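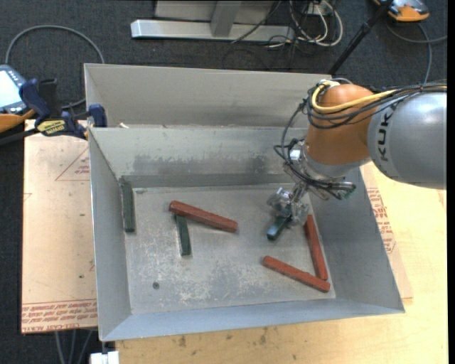
A metal bin on a wooden table, with an orange and grey arm reaching in.

My aunt kept a drawer in her kitchen that we were all forbidden to tidy. It had string in it, and fuse wire, and the little keys you use to open tins of fish, and at least one door handle from a house she'd left before I was born. When something broke she went to the drawer first and the shop second, and quite often she never got as far as the shop.

I've been thinking about her drawer because of my kettle. The kettle is a Braneo, it cost me more than I like to admit, and in July the lid stopped staying shut. The bit that had gone was a plastic catch the size of my fingernail. I rang the helpline and a very pleasant man told me that the catch isn't sold separately, but he could offer me a discount on a new kettle. I said I didn't want a new kettle, I wanted the catch. He said he understood. We went round like that for a while, both of us perfectly polite, and then I hung up and held the lid down with a saucer, as I have done every morning since.

My neighbour Anil Sundaram thinks I'm being daft. His argument is that a kettle is cheap, my time isn't, and a firm can't be expected to keep 2000 little catches on a shelf in case somebody like me rings up. It's a fair point and he makes it well (he makes it most evenings, over the fence). But I don't think anybody needs the shelf. Publish the measurements and let the bloke in the market make one. Our market in Dredby has a key cutter who'll have a go at anything, and he'd have had my kettle sorted while I went for a bun.

What annoys me is how quickly we've got used to it. I bought a lamp last year that was glued together, bulb and all. When the bulb goes, the lamp goes. I only found that out from the leaflet, on page 86, after the bit about disposing of it responsibly! Who reads that far before they've plugged the thing in?

I'm not asking for everyone to take up soldering. I can't solder, and I'm a menace with a screwdriver. Plenty of people would sooner buy new, and good luck to them. I'd just like the choice to be mine — screws where there's now glue, a price for the small parts, and a leaflet that tells you how to get the back off.

Anil has offered me his old kettle, by the way. It's got a working lid but it leaks a bit from the spout, and he's been meaning to replace it.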